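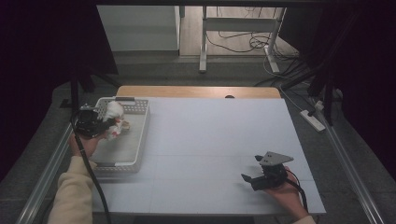

4.2 Setting Up Episode Tracking in Lobo
1. Open the Lobo menu and select My Shows.
2. Search for the series by title. For Harner, choose the 16-episode listing. The 2-part special has its own entry.
3. Press OK to add the series. New episodes appear in the Up Next row.
Note: Watched marks are stored per profile. Marks made under the Guest profile are deleted at sign-out.
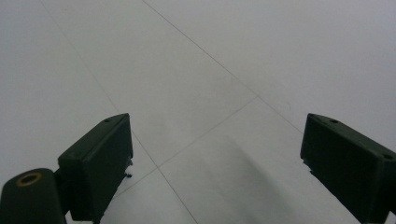 4. Select Options > Hide Spoilers. Episode titles and recaps stay hidden until the episode is marked as watched.
5. To skip title sequences, set Skip Intro to On.
Caution: Reset List clears all watched marks and cannot be undone. Export the list first (see 4.5).
If error 427 appears, sign out and repeat step 2.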